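Plaltdale Community Annex
Minutes of the April meeting, Shared Office Users Group

Opened at 4:05 p.m. in the small room, the large one having been promised to the quilters. Enough people came for a vote, and one left before there was anything to vote on.

Previous minutes

Approved with one correction. The word "stapler" in the March minutes should have read "staplers." There are five of them. Two staple.

Matters arising

The key to the supply closet has been found in the supply closet. A second key has been cut and hangs at the front desk on a wooden spoon, so that no one puts it in a pocket.

The broken blind on the parking lot side is still broken. Ammann quoted $92 for a repair and a larger sum for a new one. Agreed to take the repair and stop discussing the blind.

Desk drawers

This item was meant to take ten minutes and took most of the meeting.

The group had agreed in March that every shared desk would have its drawers cleared before the Namness tenants move in upstairs and start using the room in the mornings. Notices went up and were widely admired. Some drawers were then cleared, mostly into other drawers.

Members reported finding takeout menus from restaurants that have closed, a bag of rubber bands fused into one large rubber band, a birthday card signed by everybody and given to no one, and 28 keys that open nothing in the building. The keys were passed around the table. Several people said they recognized one. None of them could say from where.

There was a long exchange on what "cleared" means. One view was that a cleared drawer has nothing in it at all. The other was that a drawer with one useful thing in it is a cleared drawer with good manners. It was put to the group that the second view is how we got here. The deep drawers came in for particular blame, as anything set at the back of one tends to stay there until the desk is sold.
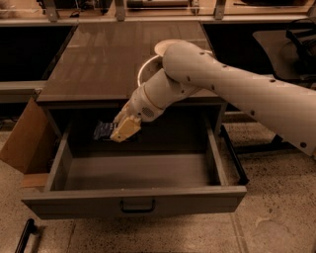 Can one item be left in a shared drawer overnight?

One small item may stay, provided it has a name on it and fits in the drawer with the drawer shut. Anything without a name goes in the tub by the door and is fair game after 16 days.

The figure of 16 was a compromise between people who wanted two weeks and people who wanted to be asked nicely. Passed by show of hands, with one abstention from a member who said she would need to look in her drawer first.

It was also agreed that:
- drawers are to be pushed in at the end of the day, following an incident with a shin
- food is not an item, and that includes soup packets
- pens are held in common and always have been, whatever anyone has written on them

A request for drawer dividers was heard. Vostgate sells a set that adjusts. The feeling was that dividers would give the clutter somewhere to live - deferred until the fall.

Labels

The label maker works but only prints in capitals. Members are asked to keep labels to a name. The one reading DO NOT EVEN THINK ABOUT IT has been removed from the top left drawer of the window desk and may be collected.

Coffee

The jar is short again. No discussion, but a good deal of looking at the jar.

Any other business

A member asked whether the hallway bookcase counts as shared furniture. It does. She then asked whether the fern on it counts as well. Nobody present would own up to the fern, so it has been added to the watering list under the photocopier.

The quilters sent word that they could hear us.

Actions

Front desk to book the blind repair with Ammann.
All members to finish their drawers before the next meeting and take the contents out of the building, as opposed to across the room.
Minutes taker to put the overnight rule on one sheet of paper and tape it up inside the supply closet door.
Keys to stay in a bowl at the front desk for anyone who wants to try their luck.

Closed at 5:20 p.m. Next meeting in May, same room unless the quilters finish early.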